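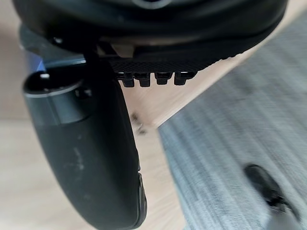 Fine diamond knurling on a horizontal black strip. Four small rectangular teeth are spaced evenly along the underside; the surface behind is pale beige wood.

Diamond knurling is a surface texture made of two sets of parallel ridges or grooves that cross at an angle and leave a regular field of small diamond-shaped points. It is used on handles, knobs, clips, caps and grip strips to increase friction against the fingers, and on many household and office goods as decoration. The word "knurling" refers both to the texture and to the process of making it.

Contents
1 Terminology
2 Pattern and pitch
3 Production
4 Use on household articles
5 Wear and cleaning
6 Collections
7 See also

Terminology

A knurl is a small knob or ridge, and by extension the hardened wheel that presses the pattern into a workpiece. In the strict workshop sense, knurling is done on a lathe with such wheels. In product catalogs the term is applied more loosely to any crossed-line texture, including textures that are molded, cast, etched or cut. Some writers keep "knurled" for round parts and call the same pattern on a flat part "checkering", a word borrowed from the trade of cutting wooden gunstocks. The distinction is not observed consistently.

Pattern and pitch

The main patterns are straight, in which the ridges run parallel to the axis of the part; diagonal, in which they run at a slant in one direction; and diamond, in which two diagonal sets cross. Diamond patterns are further divided into male, with raised points, and female, with sunken ones. Male diamonds are more common on parts meant to be gripped.

Pitch is the distance between neighboring ridges. It is usually graded as coarse, medium or fine. Coarse patterns give the firmest hold but are uncomfortable against bare skin. Fine patterns are chosen for small parts and for surfaces that are handled often – at arm's length they may look like a plain matte finish. Rows of short parallel ridges are sometimes combined with a diamond field on the same part, most often near an edge or a narrowed end.

Production

On round metal parts the texture is either formed or cut. Form knurling pushes the material aside under pressure, which slightly increases the diameter of the part. Cut knurling removes material and leaves the diameter close to its original size. For a clean result the circumference of the part should be near a whole multiple of the pitch. If it is not, the wheel falls out of step on the second turn and leaves a doubled pattern.

Flat metal parts may be pressed between textured dies, planed with a pointed tool or milled in two passes. Molded parts take the texture from the wall of the mold. Deep diamonds on a vertical mold wall act as undercuts and hold the part in place, so molded patterns tend to be shallow or limited to faces that open in the direction of pull.

Use on household articles

Knurled surfaces are found on lamp switches, jar lids, pens, razors, camera rings, tripod locks, clamps and furniture hardware. Dark articles often pair a textured area with a smooth glossy one. The contrast marks where the hand is meant to go and makes small parts easier to find by touch.

Where a textured strip carries teeth, tabs or clips, the texture is normally placed on the outer face and the teeth on an edge or underside. This leaves the grip surface unbroken. Squared teeth are simpler to mold and measure than rounded ones, although their corners chip more readily in brittle materials.

Wear and cleaning

The points of a diamond pattern wear before the valleys. Early wear appears as small bright flats on the tips, later as smooth patches. On painted or plated parts the coating is lost first at the points.

Skin oil, dust and soap collect in the valleys and reduce grip. A soft brush worked along each of the two ridge directions in turn clears more than a cloth does. Abrasive pads dull the points and are not recommended on fine patterns. Oil left in the grooves of a metal part should be wiped away before the part is handled again.

Collections

The Vasylenko collection in Brornbridge holds 1,402 knobs, grips and fittings, sorted by pattern and then by pitch. Its catalog was compiled by Hryhorii Onyshchenko and lists 50 straight, 25 diagonal and 3 female diamond patterns among the pieces from the Umska workshops. The catalog uses the heading "crossed" for all diamond work, flat or round. A set of knurling wheels marked Bresus is kept with the collection – the wheels are stored separately from the fittings.

See also

Checkering
Embossing
Fluting
Guilloché
Surface finish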